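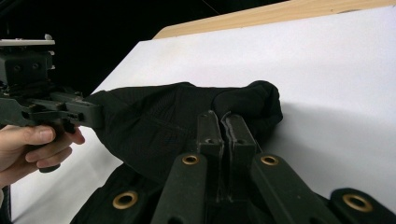 Foto: Itora

Pressemitteilung
15. Juni 2020

Ein Leben in eigenen Worten: Itora startet mit Nesdale eine Schreibbegleitung für Nachrufe

Wer in den Tagen nach einem Todesfall am Küchentisch sitzt und einen Nachruf schreiben soll, hat meist wenig geschlafen, viele Telefonate hinter sich und vor sich ein leeres Blatt. Aus vielen Gesprächen mit Familien in genau dieser Lage ist bei Itora, dem Verlag für Trauer- und Erinnerungsdrucksachen, ein neues Angebot gewachsen, auf das wir uns seit dem vergangenen Herbst gefreut haben und das nun endlich beginnen kann. Es heißt Nesdale und begleitet Angehörige, Freundinnen und Freunde, Vereine und Nachbarschaften beim Schreiben eines Nachrufs, vom ersten Stichwort bis zum fertigen Text.

Die Anmeldung ist ab sofort möglich, das erste Gespräch kostet nichts. Danach entscheiden die Familien selbst, wie viel Hilfe sie möchten. Manche brauchen nur jemanden, der zuhört und mitschreibt, andere bringen schon drei eng beschriebene Seiten mit und wissen nicht, was davon in der Zeitung stehen darf und was lieber in der Schublade bleibt. Wieder andere haben einen Lebenslauf, in dem alle Jahreszahlen stimmen, und vermissen darin trotzdem die Tante, die beim Kartenspielen so herrlich schummeln konnte.

„Ich werde oft gefragt, ob man so etwas überhaupt schreiben darf, das mit dem Schummeln, das mit dem viel zu schnellen Autofahren oder mit dem Streuselkuchen, der in vierzig Jahren kein einziges Mal gelungen ist“, sagt Heloísa Toledo, die Nesdale bei Itora aufgebaut hat und leitet. „Man darf. Die Leute lesen das, lächeln und haben den Menschen für einen Augenblick wieder vor sich. Wir achten natürlich darauf, dass niemand bloßgestellt wird, und wenn sich zwei Geschwister über eine Geschichte nicht einig sind, dann lassen wir sie eben weg oder finden eine andere.“

Begonnen hat alles recht bescheiden mit einem Fragebogen, den Itora den Bestellunterlagen für Trauerkarten beigelegt hatte. Gefragt wurde nach Lieblingsliedern, nach Spitznamen, nach dem ersten Arbeitsplatz und nach dem Geruch, der in der Wohnung hing, wenn man zu Besuch kam. Insgesamt 633 Familien haben den Bogen ausgefüllt zurückgeschickt, viele mit Briefen dazu, manche mit der Bitte, doch einmal anzurufen. 237 von ihnen schrieben, sie hätten sich beim Nachruf jemanden an ihrer Seite gewünscht. Diese Zuschriften haben wir alle gelesen, und wir möchten uns an dieser Stelle sehr herzlich für das Vertrauen bedanken, das aus ihnen spricht. 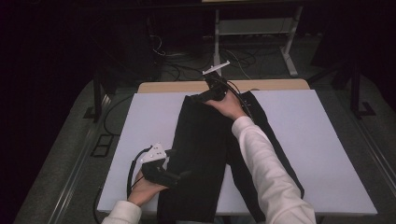
Im Mai fand dann ein Probelauf mit einer kleinen Gruppe von Familien statt, wegen der Kontaktbeschränkungen fast ganz am Telefon. Wir hatten damit gerechnet, dass das Gespräch auf diesem Weg schwerer fallen würde, und waren überrascht, wie gut es ging. Eine Teilnehmerin erzählte fast zwei Stunden lang von ihrem Vater, einem Lokführer, und sagte am Ende, sie habe dabei zum ersten Mal seit der Beerdigung gelacht. Das Telefon bleibt deshalb auch künftig fester Bestandteil des Angebots, gerade für Angehörige, die weit entfernt wohnen oder in diesem Frühjahr bei einer Trauerfeier nicht dabei sein konnten. Viele Feiern mussten in den letzten Monaten im engsten Kreis stattfinden, und manche Familie möchte das Versäumte jetzt mit einem ausführlichen Nachruf ein wenig nachholen. Auch dafür ist Nesdale da – es gibt keine Frist, nach der ein Nachruf zu spät käme.

Der Ablauf ist einfach gehalten. Nach der Anmeldung meldet sich eine Schreibbegleiterin oder ein Schreibbegleiter und vereinbart einen Termin, auf Wunsch auch abends oder am Wochenende. Im Gespräch entstehen Notizen, aus den Notizen ein Entwurf, und der Entwurf geht an die Familie zurück, die streichen, ergänzen und umstellen kann, so oft sie mag. Wer es eilig hat, weil die Anzeige übermorgen erscheinen soll, bekommt den Entwurf noch am selben Tag. Wer lieber ein halbes Jahr darüber nachdenken möchte, kann auch das tun. Alle Texte bleiben Eigentum der Familien, und veröffentlicht wird nur, was sie ausdrücklich freigeben.

Für gedruckte Fassungen arbeitet Itora mit der Druckerei Trender zusammen, die den Nachruf auf Wunsch als Faltblatt oder als kleines, fadengeheftetes Heft herstellt. Solche Hefte werden gern beim Kaffee nach der Trauerfeier ausgelegt oder später an Verwandte verschickt, und sie lassen sich auch in geringer Stückzahl bestellen. Bei der Papierauswahl hat uns Trender mit großer Geduld beraten, wofür wir ebenfalls herzlich danken.

Begleitend erscheint im Buchverlag Mazza eine Sammlung älterer und neuerer Nachrufe unter dem Titel „Sie konnte wunderbar schimpfen“. Heloísa Toledo hat dafür über 400 Texte gesichtet und eine Auswahl getroffen, in der die Bäckerin neben dem Chorleiter steht und der Schrebergärtner neben der Schuldirektorin. Alle Familien haben dem Abdruck zugestimmt, einige haben noch ein paar Zeilen darüber beigesteuert, wie sie den Text heute lesen.

Für den Herbst sind, sofern die Lage es zulässt, außerdem Schreibnachmittage in kleinen Gruppen geplant. Willkommen sind dort auch Menschen, die ihren eigenen Nachruf schon einmal selbst aufsetzen möchten. Die Termine geben wir gesondert bekannt.

Rezensionsexemplare des Buches und Gesprächstermine mit Heloísa Toledo vermittelt auf Anfrage die Pressestelle von Itora. Der Abdruck dieser Mitteilung ist honorarfrei, über ein Belegexemplar freuen wir uns.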